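6. Recording the tray task

Read Section 5 first. If you skipped it, your arms are not zeroed, and you will find this out at step 4 at some cost to your dignity.

The tray task teaches the Flarkelora policy to move surgical instruments between a cloth and a metal tray. A full set is 201 episodes of 30 seconds or less. Bring tea.

6.1 Before you record

1. Spread the green cloth on the tabletop. Wrinkles are fine. Folds that could catch a fingertip are not.

2. Set the tray toward the back of the cloth and turn it a little. Change the angle between episodes. Left to themselves, people put it back square every time, and then the policy believes all trays are square.

3. Put some instruments in the tray and the rest along the front of the cloth. Ring handles may overlap. Real ones do.

4. Drive both arms through the home pose and watch the cables as they go. A cable that goes tight here will go tighter later.

5. Check every camera view for glare. Polished steel is bright, and you want some of that in the data – but if you can't find the tray floor on your own monitor, turn down the overhead light.

CAUTION: Remove all blades before loading scalpel handles. Never reach onto the cloth while the arms are live, however quick you think you are.

6.2 Recording an episode

1. Name the operator and press Start. "test", "test2" and "asdf" are not operators.

2. Open the gripper before you bring it over the tray. Approach slowly and line up the fingertips across the shaft.

3. Close, lift, move, release. If you miss, try again in the same episode. Recoveries are worth keeping.

4. Park the idle arm clear of the cloth. It has nothing to add.

5. Press Stop, then mark the episode Good, Recovered or Discard. Be truthful. Kumiko Kuroda reviews the Good pile and she has a long memory.

Note: Flat instruments lying on the tray floor are the hardest to pick up. Allow extra attempts, and stop after 19 discards in one session. By then it's you.
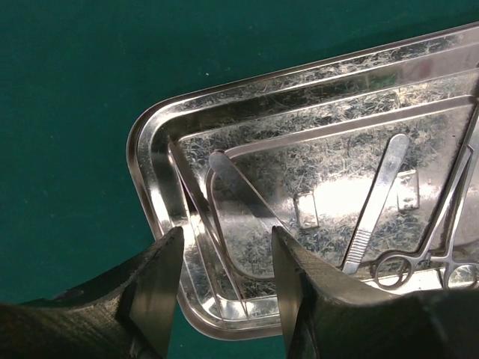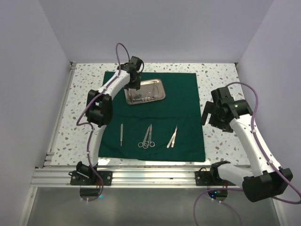

Figure 6-1. Tray task on the green cloth. First view: wrist camera, fingers open. Second view: workspace camera, both arms.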